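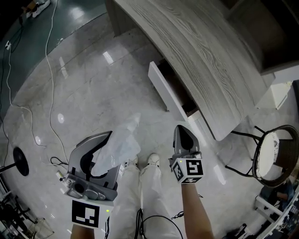 Marble floors and white furniture: a few habits

Glossy gray marble was sold to me as low maintenance, and in a way it is. The maintenance is low down, on your knees, with a cloth. I have lived with it long enough to have opinions.

Sweep before you mop. Grit under a wet mop is sandpaper, and you will find the evidence the next time the sun comes in low. Use warm water and a cleaner meant for stone, then dry with a towel. Vinegar is for salad. It dulls the polish, and so does the lemon stuff your aunt in Flastville swears by.

Stool legs, particularly thin metal ones, need felt pads. Buy the pack with more than you think you need, as they fall off and migrate under the cabinet. I check mine every April and replace whatever has gone bald.

A curved desk looks wonderful in the showroom and then refuses to sit flat against any wall you own. Stop fighting it. Set it at an angle and leave enough room behind to get a vacuum hose through. Mine is a Vostier, and it took 14 attempts to find the right spot, two of them after dark and in a temper.

Empty one drawer at a time. Pull it all the way open, take everything out, wipe the inside and put back only what you can name. Dead pens go in a plastic bag hung somewhere you can reach without getting up. If you have to walk to the trash, you will decide the pen is fine. Close the drawer when you're done. Shins remember.

Keep lamp and stand bases out of the walkway. A round base lies flat and looks harmless right up to the moment your toe meets it. Cords belong along the wall, held with those little Cropper clips or a strip of tape if you're cheap like me.

White shelves show dust, and dark things on white shelves show it twice. Dry cloth, top shelf first, floor last. I did this in the wrong order for most of a year in Nonanwood and wondered why the floor was never clean.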